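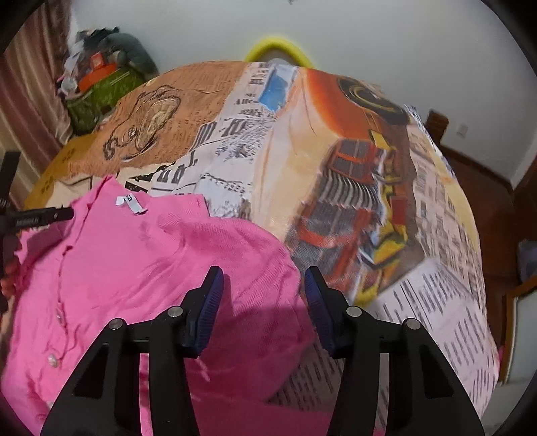

Capítulo 7
Planificación y presupuesto del equipamiento de manipulación

7.1 Planteamiento del problema

La compra de equipos de manipulación suele abordarse como una comparación de precios de catálogo. El procedimiento es insuficiente. El precio de adquisición de una pinza representa una fracción del coste imputable a la tarea, y esa fracción disminuye cuando el objeto manipulado es deformable. Una prenda de punto admite un número muy elevado de configuraciones sobre una mesa, y cada pliegue modifica el punto de agarre útil. El presupuesto debe partir, por tanto, de la tarea y del objeto, y solo después descender al dispositivo.

En este capítulo se desarrolla un método de planificación para partidas pequeñas y medianas. Se aplica tanto a pinzas de accionamiento manual, empleadas en la toma de datos, como a efectores montados sobre brazo. Los conceptos de amortización lineal y valor residual se dan por conocidos (capítulo 4).

7.2 Partidas del presupuesto

Se distinguen cuatro partidas:

a) Adquisición. Dispositivo, soportes, cámara, tornillería y transporte.
b) Consumibles. Almohadillas de agarre, fijaciones y objetos de ensayo. Las almohadillas estriadas se desgastan antes que la estructura y deben presupuestarse por separado.
c) Puesta en servicio. Calibración, formación del operador y primeras sesiones no aprovechables.
d) Explotación. Horas de operador, almacenamiento de datos y reposición.

La omisión de la partida c) es el error más frecuente en las solicitudes de compra. Villalba propone consignarla siempre como línea independiente, aunque su importe sea reducido, para que pueda revisarse al cierre del ejercicio.

7.3 Caso de referencia: la solicitud de Fornton

A lo largo del capítulo se utilizará el caso de Fornton, un taller de acondicionamiento textil que estudia automatizar el doblado de prendas de punto. El responsable técnico, Jianhua Ding, solicitó en septiembre ofertas a dos proveedores, Truvico y Nevville, para un lote de 16 pinzas manuales. La oferta de Truvico fijaba un precio unitario de 214 euros, con almohadillas incluidas. La de Nevville era inferior en precio unitario, pero facturaba aparte cada juego de almohadillas.

El coste de adquisición del lote, según la primera oferta, es:

C = 16 × 214 = 3424 euros

Ding añadió una previsión de tres juegos de repuesto por pinza y 75 horas de operador para la puesta en servicio. Con ambos conceptos, el orden de las ofertas se invirtió respecto al que resultaba del precio de catálogo – resultado que se justificará en el apartado 7.5.

7.4 Definición de la tarea antes de la compra

Antes de solicitar ofertas debe redactarse una ficha de tarea. La ficha recoge el tipo de objeto, su masa, la apertura máxima requerida entre mordazas y la superficie de trabajo. En prendas abotonadas se anotará además la posición de los botones, dado que un cierre rígido altera el contacto de la almohadilla con el tejido.

La superficie de trabajo merece atención específica. Un mantel estampado y una mesa lisa no plantean las mismas exigencias al sistema de visión, y la diferencia repercute en la elección de la cámara. Si la tarea va a ejecutarse en viviendas, la ficha indicará también el espacio libre alrededor de la mesa y el mobiliario contiguo.

La tabla 7.1 muestra la ficha empleada por Fornton. El lector deberá completarla para su propio caso antes de abordar el apartado siguiente, donde se introduce el coste por ciclo útil.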